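Search all articles Go
Living > Small Things > Boxes

The box on the table

April. Words by Timo Oltmanns

Lockable boxes are back. Don't ask me why. Jewellery, letters, the good tea, spare keys – everyone seems to want a lid and a little key again, and the makers have noticed. Pludholm sold 300 in its first month. Sulivetti has a waiting list.

I wanted to see one out of the shop and on a normal table, with daylight and people reaching across it. Lid up, black all over, white cloth underneath. Looks smart. Looks a bit like a tiny piano, to be fair.

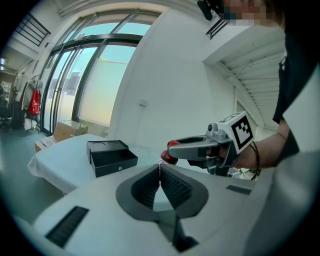

Black box, silver keyhole, lid up against the window light.

First thing you notice is the keyhole, small and dead centre of your attention. Second, the two round recesses in the lid. I asked three people what they were for and got three answers, none of them convincing.

Then the question of what goes in. One small bottle looks right. Brown glass, red cap, standing up by itself with room to spare.
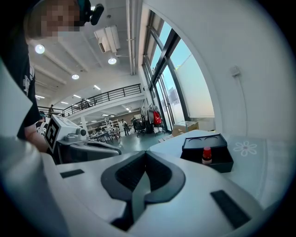

Fill it to the brim and you've got a drawer with a lock. My rule is to keep a third of it clear, though my own at home (a Hinrichs, bought second hand, key long gone) breaks that rule every week.

Prices are all over teh place. Triso starts at 275, Hinrichs at 319, and past 1,000 you are mostly paying for hinges. Good hinges, mind. Check the lid stays up by itself before you hand over any money.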